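Trostberg Hall, ground floor
Monthly safety check of the laundry and bed area, with comments
Checked on Thursday, before the doors were locked for the night

Marks used: OK / TO DO / ASK

1. Way in and way out
Main door opens fully from inside: OK
Side door opens fully from inside: OK, but the handle is stiff. Please oil it.
Exit sign lit: OK
Comment: The side door was blocked by a trolley in March. It was free this time.

2. Washing machine
Stands level, does not rock: OK
Door closes with a click: OK
Inlet hose and tap dry when touched: OK
Filter cleaned: TO DO. I opened the flap and found fluff and one hair grip. I emptied it by hand but it needs a proper rinse.
Plug goes directly in the wall, no extension lead: OK
Comment: The Parno service label behind the machine has come loose on one corner. The number 434 on it can still be read. Do not throw this label away, the repair firm asks for it each time.

3. Floor
Clean: OK
Cables fixed or covered where people walk: TO DO
Cardboard taken away: TO DO
Comment: We own two rubber cable covers from Dallus and both were in the store room. They do no good there. The flat cardboard is more slippery than it looks if you step on it in socks.

4. Bed
Frame bolts tight: OK. I tried each with the key, none turned.
Headboard does not move when pushed: OK
Nothing stored under the bed: OK
No charger left on the bed: TO DO
Comment: Please see the last part of this sheet.

5. Fire things
Extinguisher in its place, pin in: OK
Smoke alarm tested: OK, it is loud enough to hear in the corridor.
Fire blanket: ASK. The old list says we have one. I searched for nearly 30 minutes and could not find it. Does somebody know if it went to the kitchen?

6. First aid box
Plasters: OK, 16 left
Burn gel: TO DO, the date has passed
Comment: Order the gel from Breathnach together with the gloves, then we pay the delivery only once.

7. Sheets and clothing

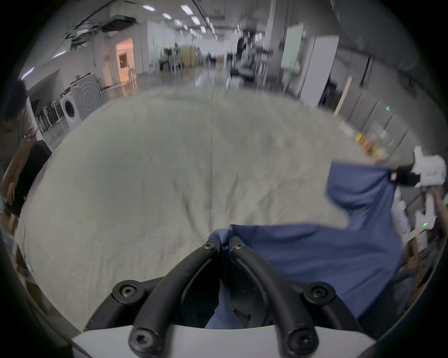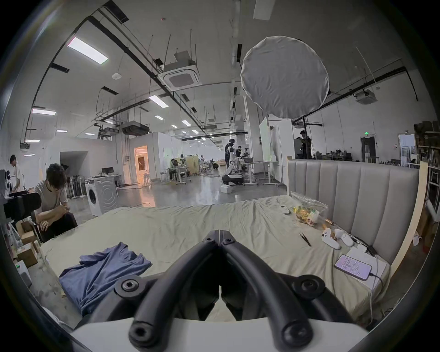
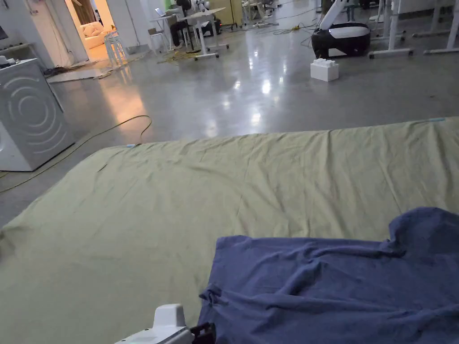
Large sheets need more care than people think. A sheet on the floor hides whatever is under it, and a foot which slides on cotton slides fast. The floor is allowed for spreading out, but walk round the sheet and lift it again when you have finished. The bed is the better place, if it is cleared first. When a phone is charging beside the headboard and its white cable goes down over the edge of the bed, one pull on the sheet can take everything with it - so the phone, the remote control and the tweezers must go on a shelf before any folding starts. Tweezers in a folded sheet are a nasty surprise for the next person.

Sheets free of holes and loose threads: OK
Pockets of clothing emptied before washing: ASK. I was not present when the last load went in.
Surface cleared before folding: TO DO

8. To finish before the next check
- put down both cable covers
- rinse the filter
- take the cardboard to the paper bin
- order burn gel
- answer about the fire blanket

The key for the store room is 865 on the board, not the one with the red tape. Please put it back on its own hook.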